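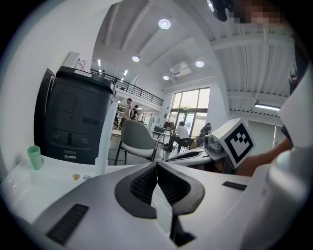
The Patient Planner

Vlasta Ivanov writes software for the part of the job that other people forget, the moment between seeing an object and deciding how to take it. Her program is called Kidodeck, and she has worked on it at Ulis for 18 months.

"Most of my day is frames," she tells me, and she means coordinate frames, the small sets of axes that say where a thing is and which way it points. The gripper has one. The camera has another one. A cube with a black-and-white square marker gets its own as soon as the software recognizes the pattern. If one of them is wrong by a few millimeters, everything that comes later is wrong too, and the error is not always easy to find.

Markers are old technology, and she is not ashamed of using them. A marker held at an angle gives the program a position and a tilt from a single picture. Kidodeck compares this with the pose it expected and keeps the difference in a log. When the two answers do not agree, the planner waits. It does not guess.

This waiting was the subject of a long argument with Gashi, the firm in Duscombe that tested the first version. Their engineers wanted a planner that always gives some path, even a poor one. Ivanov wanted one that is allowed to say no. In February they agreed on a limit: the planner may wait for 600 milliseconds, then it must ask for a new picture or stop.

The code for this rule is 11 lines long. The tests for it fill two files — she showed me both, with some pride, and scrolled slowly.

Perception in a bright room is still difficult. Daylight from large windows changes during the afternoon, and the edges of a marker can become soft when it is turned too far from the lens. Ivanov does her calibration again after lunch, also on days when the numbers look good. Her colleagues find this too careful.

The next version will drop the markers for objects with a known shape. She has a branch for it already, but the cup is giving her trouble. "From the side it is easy," she says. "From above, where is the handle?" She went back to the log before I could answer.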